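A visit to the Sekgate household goods fair

In January 2021 I went for the first time to the fair in Sekgate, because my wife and I have moved to a smaller flat and we have too many things near the door. The bus from Vakden took 86 minutes. The ticket was cheap, and the lady at the entrance gave me a paper map which I folded wrongly and could not open again.

The first hall was for kitchens and tables. I like plain surfaces, so I spent a long time there, and a seller explained to me how to clean a white top without leaving lines. He told me to use little soap and a soft cloth.

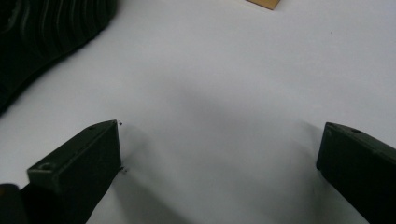
A white surface with a matte finish.

After a coffee I walked to the second hall, where the small furniture was. It was warmer and more crowded. I wanted a rack for shoes, and I found that the prices are very different for things which look almost the same. Pulline had a folding one for 172, but it moved when I touched it. I prefer wood, even if it is heavier to carry home. 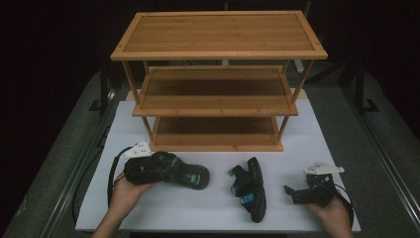 Olumide Chukwu

Three tiers is enough for two people, I think. My wife wants four. I also measured the depth of each rack that I liked, as our corridor is narrow and the door opens to the inside.

The food was less good than the furniture. I had rice with a sauce that was too salty, and there were few chairs. If you go, bring a sandwich and come before noon. The next fair is in October, and I hope to go again with my wife, who will decide the matter of the fourth tier.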